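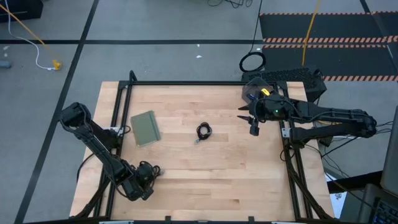
Help > Tables and tops > Questions about wooden work tables

Questions about wooden work tables

This page collects the questions which customers of the Lulix workshop in Idstead send to us about butcher-block table tops, and about keeping them in good order when they are used every day for work. The answers are written by Tadeo Farías, who makes and repairs the tops. Last revised 2021-05-26.

What is a butcher-block top?

It is a top glued together from many strips of solid wood. The strips lie side by side and you can see the joints between them. The name comes from the blocks of butchers, but most of the tops we sell today go to people who write, solder, sew or repair things on them.

Why are the strips not all the same colour?

They come from different boards, sometimes from different trees. We sort them so that two very dark ones do not come together, but we do not try to make the top look uniform. With light woods the difference becomes smaller after the first year, as everything turns a little more yellow.

Is it too soft for a workshop?

For a workshop where you hammer metal, yes. For a table with notebooks, cables and small tools it is hard enough. You will get dents. A dent where the fibres are pressed but not cut can often be lifted: put a damp cotton cloth on it, touch the cloth for a few seconds with a warm iron, then let the wood dry until the next day and sand lightly. Do not do this on a varnished top.

Should I take oil or varnish?

Oil, if you are willing to repeat it. Varnish, if you know that you will not. An oiled top can be repaired in one place only, and after two days the repair is hardly visible. A varnished top stays clean for longer, but when it is scratched you must sand the whole surface.

We deliver with oil unless you write something else in the order. The oil we use is our own mixture and we call it Ojeda. Any hard oil for worktops from a paint shop can be put over it.

How often must I oil it?

In the first month, twice. After that, when a drop of water no longer stays round on the surface. On a desk this is perhaps once a year, and many customers do it in December, when the table stands free for some days.

How do I oil it?

Take everything off the table, also the things you think you can work around. Wipe away the dust. Put on a thin layer with a cloth, along the strips, and wait 10 minutes. Then wipe off all that has not gone in. It should feel nearly dry to the hand. If it is sticky the next morning there was too much, and you can rub it with a fresh cloth and a little new oil.

Please spread used cloths flat outside to dry, or put them in a metal tin with water. A heap of oily cloths can catch fire by itself.

Which sandpaper do you recommend?

Start with 120 if there are stains and with 180 if there are not. Finish with 240. A reader asked if he may go up to 1000. It does no harm to the wood, but the surface becomes so closed that the oil goes in badly, and I would not do it on a table for work.

Can cables leave marks on the wood?

Sometimes. Soft black insulation can contain plasticiser, and if a cable lies in the same coil for months on an oiled top it may leave a dull ring, or a sticky one. Rubber feet do the same. It happens more in a warm room. Lift the coil now and then, or hang it up when you do not need it. A fresh ring normally goes away with a cloth and some oil. An old one must be sanded.

How should I coil a cable which stays on the table?

Loosely, in a circle as wide as your hand, and with the connector on the outside where you can take it. Do not wind it around your elbow. A cable that is wound always in the same direction gets a twist inside, and one day it will not lie flat any more. Change the direction with every second turn. It feels slow for a week and then your hands know it.

Fabric tape with hooks is better for closing the coil than a plastic tie, which you must cut every time. I have seen more than one cable cut together with its tie.

Where do the other cables go?

Under the table or along the side, fixed at two points at least, so that the weight does not pull on the plug. Leave a free loop near everything that moves or is lifted. We sell a steel tray for the underside (the Erkance tray), but a length of gutter from the building market does nearly the same work and I have one at home.

If a cable must cross the floor, lead it where no person walks, or tape it down for its whole length. Short pieces of tape here and there are worse than no tape, as the foot catches exactly between them.

May I screw into the top?

From below, yes, with screws that are at least 5 mm shorter than the thickness of the top. Drill first. If you fix a metal frame or bracket, make the hole in the metal long and not round, across the direction of the strips. The wood grows and shrinks in its width through the year, and the metal will not follow.

Can I keep paper and notebooks on an oiled top?

After the oil is hard, yes. For the first two weeks put a sheet of cardboard below. A notebook with a cloth or card cover takes up fresh oil very willingly, and the stain does not come out. Later there is no danger. I would only say: do not leave the same notebook on the same place all summer beside a window. The wood around it changes colour, and you will have a light rectangle on your table – it goes away, but it needs months.

What sizes do you make?

The common one is 142 cm long. Other lengths are possible and we need three weeks for them. The depth we can change without extra cost.

I have a top with an open joint. Is it a defect?

If it opens at the end, in winter, less than the thickness of a bank card, wait until spring. Mostly it closes. If it is longer than your finger, or still open in May, send us a photo with a ruler in it. Please do not fill it with glue before we have seen it.

Comments

Maren
The thing with the iron worked on two dents out of three. The third was cut and not pressed, so I suppose that is what you mean. Thanks.

pjw_sheds
Question about the cable rings. Mine is on a varnished top and feels tacky. Oil does nothing. Do I have to sand all of it?

Tadeo Farías
Try first a soft cloth with warm water and a little washing-up liquid, and leave it open to the air for some days. If it stays tacky the varnish has become soft in that place, and then I am afraid yes.

Old Col
I finished mine at 1000 grit before I read this page. Looks like glass, and the coffee sits on it quite nicely, but the oil never really went in. Will go back to 240 when the weather allows the doors open.

Ines
Could you write also about legs? I have the top but not yet anything to stand it on – it is leaning in the hall.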